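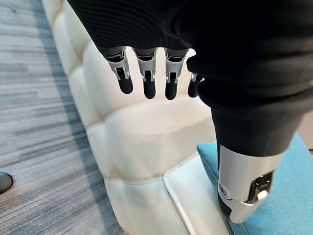 One comment on the January draft was that the spokes in a 20-inch race wheel are too short to loosen in any way a rider would notice, and that the project should have looked at tire pressure instead. We kept the topic. The comment did lead to a change in the test plan, and the control wheel described in section 3 was added because of it.

Spoke Tension Loss in BMX Race Wheels Under Repeated Side Load
Final project report
Submitted 7/23/20

1. Background

A BMX race wheel takes most of its hard side loads in two places: in the berms, where the bike leans less than the rider's line would suggest, and on landings where the rear wheel touches down out of line with the direction of travel. Each side load raises the tension in the spokes on one flange and lowers it on the other. If a spoke goes slack for even a short time, its nipple is free to turn, and some of the tension set by the builder is lost.

Short spokes stretch less than long ones at the same tension. For a given sideways movement of the rim they lose tension sooner. This is the main reason we expected small wheels to be worth testing, even though they are stiffer than full-size wheels and rarely break.

Riders at the Grarkham track told us they re-tension rear wheels often at the start of the season and seldom afterward. We wanted to see if a bench test would show the same pattern.

2. Parts

All the wheels used Azimi rear hubs and Sistetska single-wall rims, laced three-cross with plain gauge spokes and brass nipples. Hubs and rims were bought new. The spokes came from one box. No thread compound was used on the first wheel. The second wheel had linseed oil on the threads, which is an old builder's method and dries to a light varnish. The third was the control, built dry and not loaded.

Each wheel was trued and stress relieved by hand, squeezing the spokes in parallel pairs, then trued again. We repeated this until squeezing produced no further change in true. The wheels were then left overnight before the first tension reading.

3. Method

The loading frame, which we call Eva, holds the axle in a pair of steel dropouts and pushes sideways on the rim through a nylon roller. The push comes from an air cylinder with a regulator and a load cell in line. The side load was set to 300 N. The wheel was turned by hand to the next spoke after every ten pushes, so that all parts of the rim were loaded evenly.

Each loaded wheel was given 2,000 cycles. Tension was read on every spoke before the test, then every 500 cycles, with the same tension meter and the same operator. The control wheel was read at the same times as the others and went back on its hook in between. Its purpose was to show how much of any change came from the meter.

Tires were not fitted. Tire pressure pushes the rim inward and lowers spoke tension by a small amount, and we did not want that effect mixed in with the one being measured.
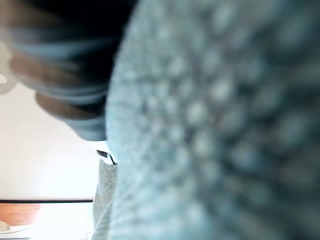 4. Results

The dry wheel lost tension on both flanges. The drop in mean drive-side tension over the whole test was 53 N. Most of it had taken place by the first reading after loading began, and the last two readings could not be told apart within the accuracy of the meter.

The oiled wheel lost less. Its drop followed the same shape, steep at first and then nearly flat. The non-drive side lost more than the drive side in both wheels, as expected — the spokes there start at lower tension and so go slack under a smaller load.

The control wheel showed small changes up and down with no trend.

Lateral true stayed within our build limit on the oiled wheel. The dry wheel needed correction at the rim joint.

5. Sources of error

The meter was calibrated for longer spokes. On short spokes, the crossing point sits close to the measuring posts and can affect the reading. Comparing one wheel with itself should remove most of this, but the tension values should not be compared with those from another shop.

The bench load is slow. A landing is over in a fraction of a second and includes a radial load that Eva can't apply.

Only one wheel of each type was tested. The difference between dry and oiled threads may come partly from the builds.

6. Further work

Fit a second cylinder for radial load. Repeat the test with at least three wheels of each type. Check the meter against a short spoke hung with known weights before any new readings are taken.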